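I get the same questions at the register over and over (and in my inbox, and once through the car window at a red light), so I finally sat down and typed up the answers. This covers the shop side of Hutcombe and the laundry side too, since half of you come in for one and leave having used both. If yours isn't on the list, ask me, and I'll add it the next time I'm in the mood for typing.

## The shop side

### Why is everything arranged by color?

It isn't really! It just ends up looking that way. I shelve by what things are for, then by maker, and makers love to put their whole line in one color. So one maker's stuff turns into a long red stripe and the next shelf goes yellow and orange, and by the time I've faced it all up it looks like I planned a paint chart. I do enjoy it, though, and if two things could go either side of each other I will always pick the one that keeps the stripe going. 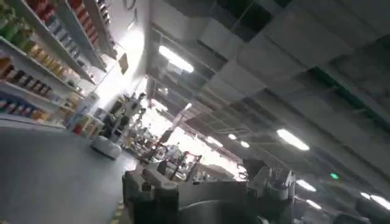
*Yellow and orange on one shelf, the dark brown bottles right below.*

### What does "facing up" mean? You say it a lot.

Sorry, shop talk. It means pulling everything to the front edge of the shelf with the label looking at you. I do it first thing and again before closing. If you take one from the front and leave a hole, that's fine, please don't feel you have to fix it. A few regulars do fix it and I have noticed and I love you.

### How many different things do you carry?

The stock list says 2,386 as of the last time I printed it. That counts every size separately, so the small bottle and the big bottle of the same thing are two lines. A fair number of those lines are birthday candles. I went a bit wild with the birthday candles.

### Can you order something in for me?

Most of the time, yes. Marchand delivers to us and their catalog is huge, so bring me the empty package or a photo of it and I'll look it up. The name alone is hard going, there are so many "fresh" this and "original" that. I don't ask for a deposit on a single item. For a whole case I ask for half up front, after the business with the pickled beets.

### Do the heavy things have to be on the bottom shelf? My back says no.

They do, sorry. I tried the big jugs at waist height one November and the shelf started to bow. It's steel and it was still bowing. What I can do is lift it for you, so just yell. Or bring the cart right up alongside and slide the jug across.

### I moved something and now I can't remember where it goes. Do I hide it behind the cereal?

Please don't! Leave it on the counter by the register. I found a tub of sour cream behind the paper towels once, and I'd rather have fifty things on the counter than one more of those. If it came out of the cooler, hand it straight to me.

### Why did you rotate the cans to the back when I was reaching for one?

New stock goes behind old stock. It's the only way to keep dates from sneaking up. The one in front is perfectly good and it's the one I'd take home myself.

## The laundry side

### Do I need to buy my detergent from you?

Nope. Bring your own, bring your neighbor's, whatever you like. We do sell single-load packets of Derkard for folks who forgot theirs, and there's unscented too. Go easy on it. Half the "my clothes came out stiff" complaints I hear are somebody pouring to the top of the cap on a small load.

### How full is too full?

Put your hand in flat on top of the clothes. If it fits between them and the top of the drum, you're good. If you have to lean on the door to get it shut, take out the jeans. Comforters are their own problem: one per load, and a king-size goes in the big one at the end or it comes out with a dry middle.

### Can I stop it halfway? I dropped a sock.

You can't, once there's water in it. The door stays locked until the cycle drains and it won't budge for me either. Please don't yank on it. The latch is the part we replace most and it always goes at the worst time. Hold on to your sock and toss it in with the next load, or wash it in the utility sink, which has its own bar of soap and is free.

### How long do I have to leave the door alone at the end?

Give it a minute or two after the drum quits moving. There'll be a click. If there's been no click by the time you've folded something, come get me.

### What do you clean the round windows with?

I get asked this more than anything else on the laundry side, which tickles me. Warm water with a drop of dish soap on a soft cloth, then a dry cloth right after. That's it! A domed window shows every lamp in the room, so streaks jump right out at you if you let it air-dry. I start at the middle and go around in bigger and bigger circles until I hit the dark ring at the edge, then I switch to a second cloth for the gray part outside. Same cloth for both just drags grime back over the glass. I've tried the blue spray stuff and all I got was more wiping.

Gray rims pick up scuffs, by the way, from zippers and baskets and rings. Baking soda paste takes off the light ones. The deeper ones are there for good and I've made my peace with that.

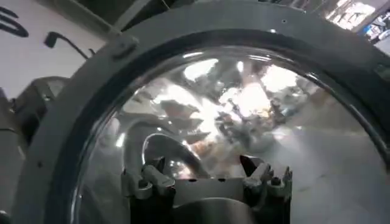 Sohail Mohmand wrote in to say that I'd left out the rubber seal, and he's right, I had. According to him I should be pulling the fold back with two fingers and wiping right down inside it, every evening, and leaving the door open a crack overnight so it can dry out. He also says white vinegar once a month is plenty and that any more than that will make the rubber go hard. I've been doing the evening wipe for a while now and the musty smell that used to meet me at 6 a.m. is gone, so consider this answer amended.

### What turns up in that fold?

Hair ties, so many hair ties. Guitar picks, a baby tooth (claimed), collar stays, pennies. It all goes in the jar on the windowsill. Have a dig through it whenever you want.

### Can I leave my laundry and shop?

Sure, that's sort of the whole idea. Just be back when it's done if there's a line. We wait 3 minutes after the cycle ends and then I'll move your things to a clean basket with your soap on top, nicely, no fishing through it. If you know you'll be longer, tell me and I'll switch it to a dryer for you.

### Do you make change?

Up to a twenty without blinking. If you hand me a hundred for one load I'm going to sigh at you, and then I'll probably do it.

## Odds and ends

### Do you have a loyalty card?

A paper one, with a stamp. It's good on both sides of the shop, one stamp per wash or per grocery run. I had 290 printed to start with and they went faster than I'd figured, so if I'm out, I'll write your stamps in the notebook and copy them over. No app. Brock Dhillon keeps asking me for an app. Brock, no.

### Where do I park?

Along the side on Ostard, not in front of the loading door. If a delivery is in, it'll be blocking two of the spaces and there's not much I can do but wave apologetically.

### Do you take returns?

Unopened groceries with the receipt, yes. Opened ones if there's something wrong with them, and I'd really like to know about it, so bring it in even if you've lost the receipt. Detergent packets, no, they get damp in people's pockets and then stick to everything.

### Is the bathroom for customers?

It's for anyone who asks. The key is on the wooden spoon by the register. Please bring back the spoon.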